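Budgeting for a Bench Arm: What to Price Before You Order

By Tharushi Wijesinghe
Sunday, April 5, 2020

Print this page | E-mail this page

Start with the objects, then pick the arm. Write down the heaviest and most awkward thing you expect to lift and take that list to the dealer. A claw hammer is a good test because most of the weight is at one end. Check the payload with the gripper and sensor attached, as some spec sheets give it for a bare wrist.
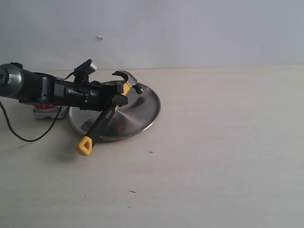 Lakmal Kumarasinghe wrote in to say that payload was the smaller problem for him. His quote left out the mounting hardware and cables, and those came to 237 dollars before anything moved.

Add those lines to your sheet now:

1. Gripper and one spare set of fingers
2. Mounting hardware
3. Cables, with enough slack for full reach
4. Wrist camera or other sensor
5. Shipping both ways, in case of a return

Fingers deserve their own line. Ask what a replacement pair costs and how long it takes to arrive — our last order from Masham took seven weeks. 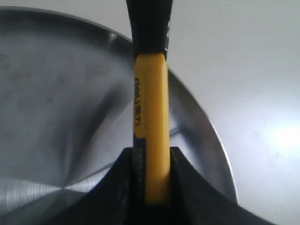 Then price the small stuff you will handle. Hand tools, a steel dish and a few pens cost very little, but buy duplicates so a lost item doesn't stop the work. Keep the receipts with the rest of the project.

Decide early whether you need a second arm. It adds another controller, more table space and more setup time. Leave room in the plan for it even if you order only one this year. 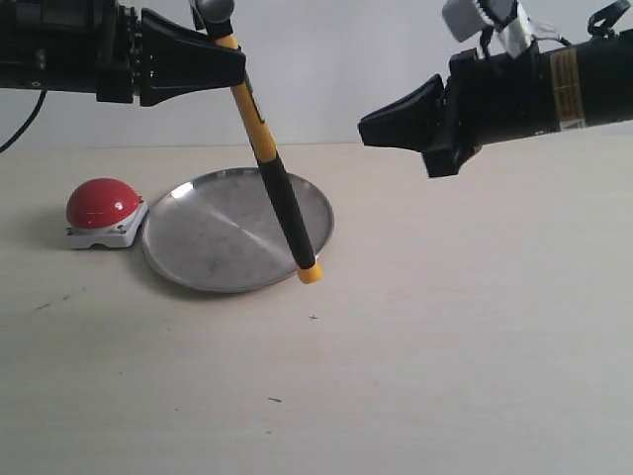

Should I buy both arms at once?

Buy one first, unless your tasks need two from the start. Ask the dealer to hold the price on the second for three months and get that in writing.

Contact | Copyright 2020 Liturville Workshop Notes | Back to top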